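4. Building and Trying the Arm in the Shared Workshop 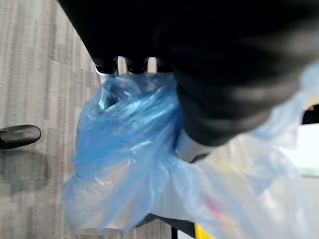
Figure 4. Wrist camera view with a translucent blue plastic bag held at its gathered top by the fingertips, over the workshop carpet.

4.1 The room and the build

Most of the work in this paper was carried out in the shared workshop at Lepik, a long room over a bicycle shop where members rent shelf space by the month and leave notes for one another on the door. We describe the setting in some detail, partly out of fondness and partly in the hope that readers who are thinking of a similar build will see how little of it depends on having a proper laboratory. The floor is carpeted, the chairs wander, and whoever needs the big table first in the morning generally keeps it until lunch. We made a few attempts at reserving a corner for the arm and then gave up and learned to work among everything else.

The arm itself, which we call Nudier throughout, was assembled over one winter from a secondhand base and a set of joints that the first author had been saving for a different project altogether. The gripper went through many more versions than the arm did. Our early ones had two flat jaws, and they were perfectly happy with boxes and bottles and hopeless with anything soft. The version used here has rounded black fingertips set close together, with slender metal bars in the gaps between them, and it was fitted in February after a long evening of filing and swearing. A small camera sits at the wrist and looks out past the fingers, so that a good part of every picture it takes is filled by the gripper itself. We thought about moving it farther out on a stalk, and tried this for a week, but the stalk caught on the table edge so often that we put the camera back where it had been and let the software cope with the narrower view.

4.2 Why bags

Trinity Kowalczyk first suggested plastic bags as a test object, and it is to her that we owe the better part of a year's frustration. A bag has no fixed shape to speak of. It folds over on itself, it shines in one spot and lets the light through in another, and the part that is best to hold is usually a small crumpled area that takes up very little of the picture. In Figure 4 the gathered plastic just below the fingertips is a strong medium blue with white streaks of reflected light, while the lower part of the body, where the plastic is stretched thin, goes so pale as to be nearly white. Our first color-based finder, Pruven, treated areas like these as two separate objects. It would mark the knot with great confidence and then report a second, fainter thing underneath, which it sometimes recommended we pick up next.

The carpet made matters worse in a way we had not planned for. It has a fine striped grain of light gray, a warmer beige gray and charcoal, laid in blocks that differ slightly in tone, and the nearly transparent parts of a bag take on some of whatever lies behind them. We might have spread a plain sheet on the floor and saved ourselves a good deal of trouble. Žydrūnas Paju argued against the sheet from the start, on the grounds that a helper for ordinary rooms ought to be tried in one, and after some grumbling the rest of us came around to his view.

4.3 Trials

We ran 80 trials with bags of mixed color and fullness. Each began with a bag set down by hand within reach of the arm, usually with its neck loosely gathered, and each was counted as a success if the bag was lifted clear of the floor and kept there until the arm was told to let go. Of the 80, 47 met this standard with Pruven choosing the point of grasp. In 17 of the remaining trials the fingers closed on the bag but lost it during the lift, most often after taking hold of a smooth stretch of the body some way below the neck. The others were misses of one kind or another, and we did not find a tidy way of sorting them.

The change that helped us most was a modest one. We stopped asking the finder for the middle of the bag and asked it for the place with the most creases, which it estimates from how quickly the brightness changes over a small patch. The gathered plastic in Figure 4 shows the sort of patch we mean, bunched and twisted, with glossy folds and a darker hollow toward the upper left. A patch like this gives the fingertips several layers to close on at once. We wrote the crease measure in an afternoon, on a laptop balanced on a stool, and it has been left nearly untouched ever since, although we keep promising to clean it up.

4.4 Some things we would do differently

The wrist camera blurs whatever comes very close to it, and with a full bag this can mean a wide pale sweep of plastic along one side of the picture and very little to be learned from it. We tried to judge from such pictures what a bag might contain, and we advise against it. A bit of pinkish red seen through the plastic could be part of an object or could be printing, and we never found a reliable rule for telling the two apart.

We would also keep better notes. Our log, a ruled book from Stiditz that lives on the shelf under the window, is very thorough about motor settings and rather careless about which bag was used, and 3 of the bags in our early list cannot now be matched to any trial. From 5 November 2021 onward we wrote a number on each bag in marker before using it. The log from that date is the one we used for the tables in Section 5, and the earlier pages were consulted only for the motor settings.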